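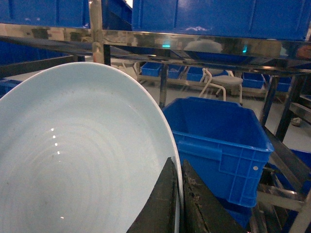 Do new members need to know how to code before they join the build team?
Coding comes later. If you can hold a screwdriver and show up for the first two sessions, we'll find you a job, and the people on the software side are happy to teach whoever wants to learn.

Robotics Club, December meeting minutes

I'm taking notes again since I still have the good pen. We started at 4:15 with 20 people signed in, plus a couple who wandered in for the snacks and stayed (hi, welcome, please sign the sheet next time!).

Last month's minutes
Approved with one fix. I wrote that the Jindness arm was "done" and the wiring group would like it known that it was very much not done. Sorry, wiring group.

Money
We have $1067 in the account after the bake sale and the sponsor check. The replacement wrist motor quote from Clurnis came in at $892, and you can imagine the groan. We talked for a long time about whether to buy it now or limp along on the old one until after the regional. The old one makes a clicking noise when it turns left, but it does turn. Vote was to wait until January and ask whether they do a school discount. I'm writing that email, so somebody bug me if I haven't by next week.

Brilari Challenge
The rules packet is out! It's long. The short version is that the Sort and Carry event is worth 2000 points total, and most of those come from picking things up and putting them down where they belong without knocking anything over. There's also a new penalty for touching the rack itself. I read that part out loud twice and we all got a little quiet, because touching the rack is kind of our signature move.

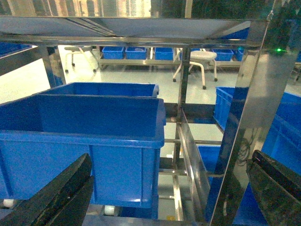 Working between the uprights, blue crates on both sides.

The driving team wants to slow the approach way down and pause before the gripper closes. The code team thinks we can keep the speed and fix the angle instead. We went back and forth on this for a while (I stopped typing and ate a cookie) and ended up agreeing to try both and keep a log. Whoever runs a practice round writes down what they changed, even if it was tiny. No more "I just tweaked a thing."

Gripper fingers
We need a decision on padding. Bare fingers are okay on something chunky but I worry about them on a slick, thin edge. One group wants to glue on strips of rubber, and the other wants to print new tips with grooves. I like the grooves, personally, but glue is what we can do this week, so glue goes first. Please do NOT use the fast-drying kind again. You know why.

Seppälä task cards
For anybody who missed it, Seppälä is what we're calling our own set of practice tasks, so we aren't stuck running the same pick-up over and over. Each card has a start position, an end position and a time limit. Some are easy and some are mean. I volunteered to write the tabletop ones, and I'd love help, because my ideas so far are all "move the thing to the other thing."

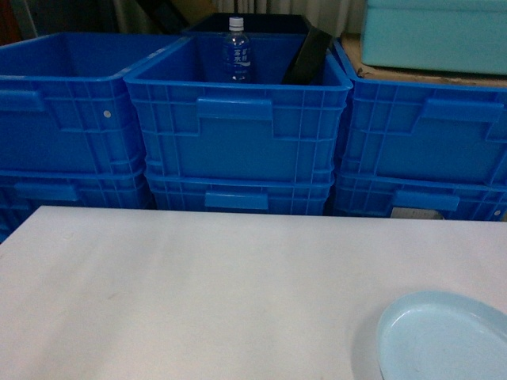
My big ask this month is that we plan the tabletop cards before we start timing anybody. Last time we made up the layout as we went and then couldn't compare runs at all, which made the whole afternoon kind of useless. I'd like the first card to be super simple, with just the light blue plate on the white table and nothing else on there to get in the way. The second could be taking a water bottle out of an upper crate in the double stack, with the cap and neck up above the rim so there's something to grab. After that we can get meaner. The code team asked for a card where the target is clear plastic, and I said the bottle already covers that, and they said fine.

Other stuff
The hoodie order is still open. If your size is blank on the sheet you're getting a large.
We need two more people for the middle school demo. It's fun, and the kids ask better questions than the judges do.
Charge the spare battery when you leave. Please please please.

To do before next time
Me: discount email, first four tabletop cards
Wiring group: find out what the clicking is
Code team: practice log, somewhere we can all open it
Driving team: slow approach runs, then normal speed
Gripper people: rubber strips, with the slow glue

We wrapped up at 5:40. Next meeting is in January, same room, and I'll post the time once the basketball schedule comes out.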